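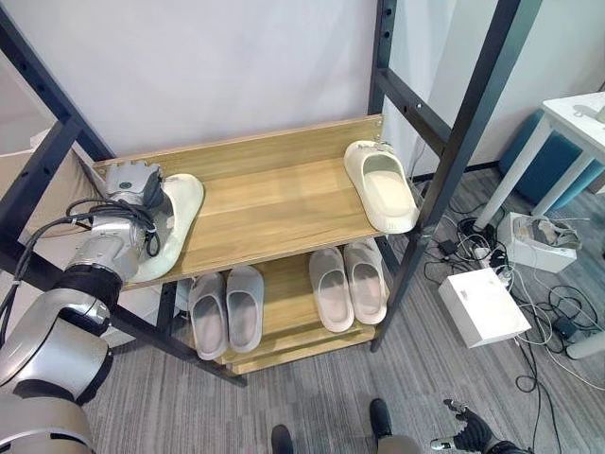
How many examples do we need before the thing learns anything?
Fewer than you'd think for a single narrow task, and a lot more than you'd like once you start moving things around. For the tidying task in this course we're aiming for 475 good episodes, and the word to underline there is "good."

Notes for Session 2: Collecting Demonstrations
Ruxandra Munteanu
Updated June 6, 2021

Okay, so last session was all theory and I promised you this one would be practical. These notes go with the hands-on block at Prerville. Read them before you show up, please, and bring questions! I talk fast and you'll want something to look back at.

What counts as an episode

An episode starts when you press record and ends when you press stop. In between, the operator drives the arms through one complete attempt at the task. For us that's getting slides onto the rack so each pair sits together, toes to the front. One attempt, one file. If you finish and then decide to nudge a shoe a little straighter, that nudge belongs inside the episode, so don't stop early.

We save everything with the Kiani recorder (the handout on installing it is on the course page, Zihan Ding wrote it and it's very clear). It stores the head view, the joint positions for both arms, the hand commands and a line of text saying what the task was. Write that line like a person would say it. "Put the white slide back on the top shelf" is great. "task_final_new" is going to make somebody sad in six months, probably you.

Why slides?

I get asked this every time. I like them because they're annoying in useful ways. A sandal has an obvious front and back, it has a mate, and it lands on its side as soon as you let go too early. The strap gives the fingers something to hold, but the sole is thick, and a grip that works on one part of the shoe can be hopeless on another. You also get to talk about color without making a whole lesson of it – white and cream look nearly the same to a tired operator, and they can look nearly the same to a model too. If two pairs are close in color, keep them both in the set. Don't swap one out to make your life easier.

Varying the start

Most of your grade for the lab comes from this part, so slow down here. A student in the April group recorded beautiful episodes, smooth as anything, and every one began with the shoes in the same places. The policy learned the places. We moved one slide a hand's width over and the gripper closed on air.

So before each episode, change something. Which shelf the loose shoe goes to, which way it points, whether it starts upright or tipped over, how big the gap is between pairs. Leave a shelf half filled sometimes. Start with a pair already split up sometimes. Habibur Roy keeps a paper sheet of start layouts and crosses them off as he goes, and I've stolen that idea completely. Blank sheets are in the folder by the door.

Keep the mess in the background too. Cables on the carpet, a box under the table, fine. Real rooms look like that. What I don't want is for the rack itself to creep over the session, so check the floor tape between episodes.

Mistakes and recoveries

People want to throw out any episode where something slipped. Please don't! If the sandal tips over and you fix it calmly, that's one of the most valuable recordings you can make, because the model sees how to get out of trouble. Mark it "recovery" and keep it.

What we do throw out:
– the shoe ends up on the floor and out of reach
– the operator stops for a chat halfway through (I've done this)
– the recorder dropped frames
– a person had to reach in and help

Pace and breaks

Work in blocks of 20 episodes, then swap operators. Your hands get lazy before your head notices, and lazy hands make long wandering reaches that the model will copy faithfully. Two people per station, one driving and one resetting the rack. The resetter waits for the driver to say "clear" before putting a hand anywhere near the shelves. No exceptions on that one.

For next time

Each pair turns in one block, labeled, with the layout sheet. Upload to the Grevasar drive and put both names in the folder name. Then watch another pair's block all the way through at normal speed and write half a page on what you think a model would learn from it, including the things they didn't mean to teach. Beathag Farquharson is running the help hour this time, so take upload problems to her first.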